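Le bac gris de la salle commune : ce que nous y gardons et comment le ranger

Depuis novembre, le grand bac en métal gris reste sur la table en bois clair, et plusieurs collègues de Jurnham nous ont demandé à quoi servent exactement les objets. La réponse est simple : ils servent aux petits exercices de tri que nous préparons pour les visites. On pose quelques objets de la maison au fond, on les mélange, et ensuite chacun va à sa place.

Pour le moment, le choix est volontairement petit. Il y a le bol rouge, que nous laissons vers le milieu, et le bol jaune-vert, qui reçoit la canette écrasée.

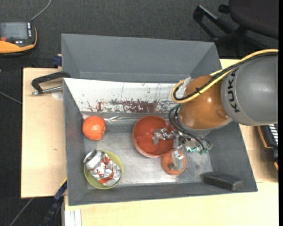
La règle pour les bols n'a pas changé : un bol peut contenir un objet, mais un seul. Si vous trouvez deux choses dans le même bol, merci d'en sortir une avant de commencer. Le fruit, lui, reste toujours directement sur le métal, parce qu'il roule et que c'est justement cela qui est intéressant pour les visiteurs.

Nous avons reçu aussi une demande pour ajouter des verres. Nous préférons attendre – le fond est dur et déjà bien rayé. La caisse de réserve Ruppert, dans l'armoire 86, contient assez d'objets incassables pour toute la saison.
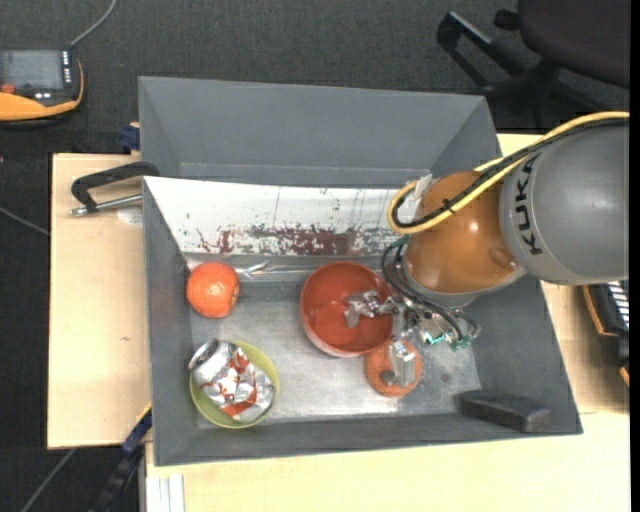 Onthorpe – Équipe Tri et Rangement, salle 2

L'éponge gris foncé fait partie de la série, elle n'est pas là pour le ménage. Je le précise car elle a déjà disparu une fois vers l'évier. Pour nettoyer, prenez s'il vous plaît les chiffons de l'armoire. Le panneau blanc du fond, avec ses coulures rouge foncé et brunes, mérite une vraie séance de lavage, et nous cherchons encore le bon produit.

Pour réserver la table, écrivez au poste 683 ou passez par le calendrier Movano, de préférence le matin avant 10 heures.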